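Mesh, one more time
October 26, 2020

I started on the bedroom linens Saturday and I'm still at it. 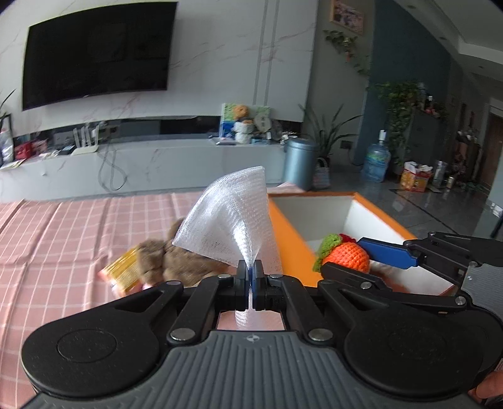

The sheer white mesh is what slows me down. Cotton stays where you put it. Mesh slides, and when you pick it up by the middle it bunches into a neck and all the creases run to that one point. A folded edge holds for a minute or so and then starts to open again.

What works for me is to lay it on another cloth — anything with a bit of grip will do — and fold in from the corners. I tried it on the bare table first and had to start over. Two folds are enough. With three it gets thick in the center and springs back.

I have 13 pieces to get through, some from the Cadevska apartment and some I bought at Gresine when they closed the upstairs floor. The Gresine ones are stiffer. I washed all of them cold in January and none of them shrank, so I'm not washing them again before they go away.

They'll go in the Auer box with the pillowcases. The box is 166 cm around, measured on the outside, and it fits under the bed with the lid on. I was going to order a second one from Clulent, but shipping was more than I wanted to pay and the old suitcase is still good.

Curtains are next. I need to find the hooks before I take anything down.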